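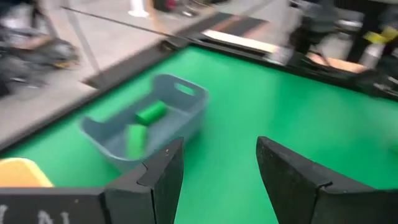
Binta Uzor
Has anyone painted a dining table in a proper loud colour and then had to live with it? Ours is an old pine thing we got from my aunt, the varnish has gone sticky in patches and I've been itching to do something with it before my sister comes to stay in June. I'm after a bright green, very much like the tabletop in the photo at the top, and my husband thinks we'll be sick of it by the second breakfast. The kitchen is north-facing with cream walls and it gets the sun for maybe an hour in the evening if we're lucky. I've got half a tin of Tellano eggshell left over from a bookcase (white, but the shop can mix the same stuff in green) and a small foam roller. Do I really have to sand the whole lot back? And will it stand up to homework, hot plates and a toddler with a fork?

Dexter Castellanos
We did ours in yellow and I've never regretted it, so go for it! You don't need to get back to bare wood but you do have to deal with that sticky varnish, or the paint will peel off in sheets the first time somebody leans an elbow on it. I washed mine twice with sugar soap, let it dry overnight, then sanded until the shine had gone. Took me 45 minutes with a little electric sander, plus a lot longer hoovering the dust out of the skirting boards.
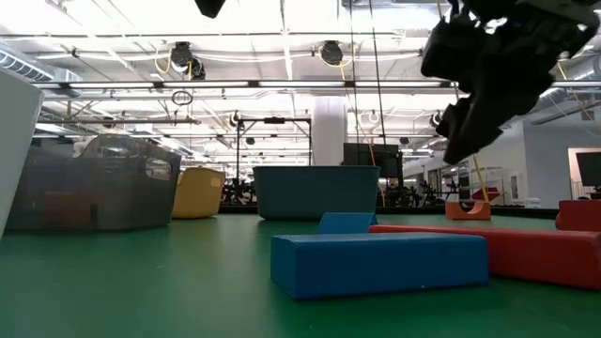 After that it was one coat of primer and two of colour, with a very light rub down in between. Pine has knots and they'll bleed through as nasty brown rings, so get a knot-blocking primer – I used the Bittencourt one and paid 20 quid for it, which stung a bit, but there's loads left for the shed door. Leave the table alone for as long as you can stand afterwards. It'll feel dry the next day and it isn't hard yet. We ate off our laps for six days and my lot moaned the whole time.

As for the colour, get a tester and paint a big bit of card, then leave it lying flat on the table. Don't prop it on the wall like you would for wall paint, as it looks completely different lying down.

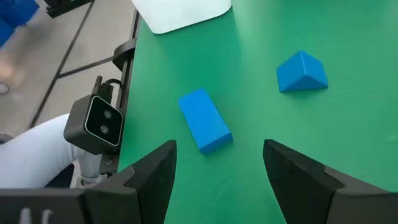

Matt also shows greasy fingers more than you'd think, so I'd stick with your eggshell or go up to satin. I put two coats of clear water-based varnish over mine and the only real damage so far is from a casserole dish. Use mats!

Pascual Ibarra
just use Flusov floor paint, tough as boots. only comes in grey and red last time I looked though

Binta Uzor
Thanks both. Card is painted and sitting on the table as I type, husband has gone suspiciously quiet. Dexter, did your varnish go yellow at all over time? Though I suppose you wouldn't be able to tell.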